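Stenus 300 Cable Camera Dolly

Category: Aerial and suspended camera support
Manufacturer: Paiva
Availability: Built to order, shipping from July

The Stenus 300 is a battery-powered dolly that carries a small action camera or a compact mirrorless body along a tensioned line. It is intended for overhead tracking shots in places where drones are restricted, such as wooded parks, indoor arenas and nature reserves. Maximum line length is 300 feet.

Drive and control

Two grooved polyurethane wheels run on top of the line, and a third wheel is pressed up from underneath by a spring arm. Drive is through the rear upper wheel. Top speed on a level line is 61 feet per second with the action camera plate fitted, and lower with heavier loads. Acceleration and braking ramps are set separately on the handheld remote. End stops are programmed by moving the dolly to each end of the run and holding the Set key until the remote beeps twice. They are cleared at power-off and have to be set again after a battery change.

The remote uses a dial for speed and a spring-centered slider for direction. If the radio link is lost, the dolly brakes to a stop at the programmed ramp and stays where it is.

Line

Use the supplied braided line or an equivalent 5 mm static line with a smooth sheath. Dynamic climbing rope is not suitable. Sag at midspan depends on tension and payload, and the table in the manual gives values for each plate. Anchor slings and the ratchet tensioner are sold separately as the Skellwood anchor kit.

Specifications

Line length: 300 ft maximum
Line diameter: 5 mm
Payload: 50 oz
Run time: roughly 140 minutes, action camera plate, level line
Battery: removable lithium-ion pack, one supplied
Camera mount: 1/4"-20 screw, or action camera plate

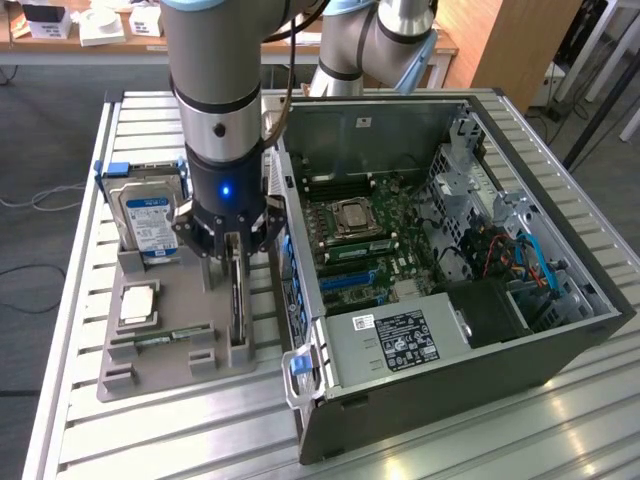 Mounting the camera

Fit the plate before hanging the dolly on the line. The camera should sit with its center of mass directly below the drive wheel axle, and the slot in the plate allows enough travel for most bodies. Tighten the thumbscrew by hand only. A safety tether from the camera body to the chassis ring is required for any run above people.

The Pustia two-axis stabilized head can be used in place of the plate. It draws power from the dolly and shortens run time. Its weight counts toward the payload figure.

In the box

Dolly, remote, battery pack, charger, action camera plate, camera tether, braided line on reel, printed manual.

Technical contact: Ademir Caldeira
Page revised Monday, May 25, 2020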